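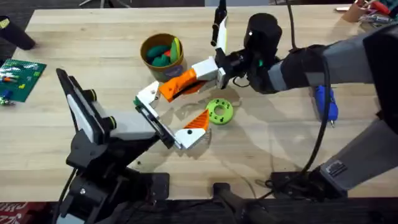 Does a robot on the bench mean fewer people in the room?
At the place I visited, the same crew still comes in every morning, but what they do with their hours has changed a lot.

My project is on automation at work, and I picked Farkema in Brivcombe because my aunt used to pack there and I'd heard her complain about her wrists for most of my childhood. They put together play food sets for preschools, which means lots of pretend vegetables, pretend bread and pretend donuts going into bowls and boxes. I spent my afternoons there in August, mostly sitting on a stool and asking too many questions.

The part I cared about was the table where they're trying out robot arms. The program is called Dokden, and the idea is that the arms learn to pick up toy food and put it in a container, so that people don't have to do the same reach all day long. It's still a trial. The actual orders were packed by hand the whole time I was there, and I packed a few myself (badly, I put two cucumbers in a set that should have had a cucumber and a tomato).

Sólveig Thygesen runs the table. She packed for 15 years before that, and she had never touched a robot until last winter. When I asked what the training was like she laughed and said it was mostly her and the manual, plus a patient guy on the phone. Now she sets out the pieces, starts a run, watches it, writes down how it went and starts another. I really liked watching her do it! She talks to the arms under her breath the way my dad talks to the car.
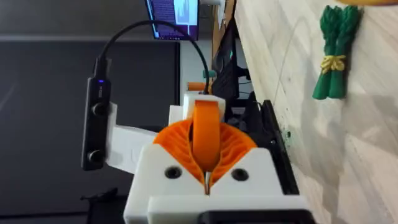 Orange gripper fingers up close, with the toy asparagus off to the side

I had expected the hard part to be the lifting, but Sólveig says it's the shapes. A person grabs a bundle of asparagus and a donut the same way without thinking, and the arms have to be taught each one. She can tell from how the fingers close whether a try is going to be a mess, and she usually has her pencil moving before it's over. I think that's a real skill, and it comes straight from her years of packing. But it isn't in her job description. Her title is still "packer," and so is her pay grade, and when I brought that up she got a bit quiet and said she'd asked about it in the spring.

I also handed out a short survey to the floor. I got 28 forms back, which I was pretty happy with. The question that got the longest answers was "What would you miss?" and hardly anyone wrote about the work itself. They wrote about the talking. On the packing line you stand shoulder to shoulder and chat for hours, and at the trial table you're mostly alone with your notes. One person wrote "I'd miss Flores" and that was the whole answer — Flores is the lunch place across the road, and the line walks over together at noon. Sólveig's break depends on when a run ends, so she often eats at her desk.

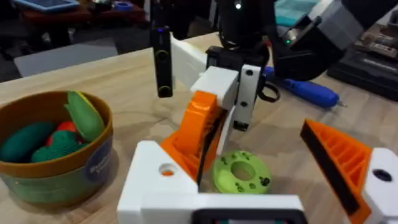 The green donut in front of the gripper, with the bowl of toy vegetables on the left

The body stuff came up too. Several people told me they'd happily give the arms the reaching if they could keep the checking, meaning looking over a finished set and fixing what's off. A shift on the line has around 60 minutes of checking in it, and people trade favors to get it. If Dokden works out, the manager told me, there'd be more checking for everybody. I asked if that was written down anywhere and it wasn't yet.

What I'd do differently: I'd talk to the night crew. I only came in the afternoon, and the 5 people who work nights didn't get a form from me until my final week, so their side is thin. I'd also ask about pay earlier, before people had decided I was just there for the robots. The survey questions and my notes from the interviews with Sólveig and the manager are in the appendix.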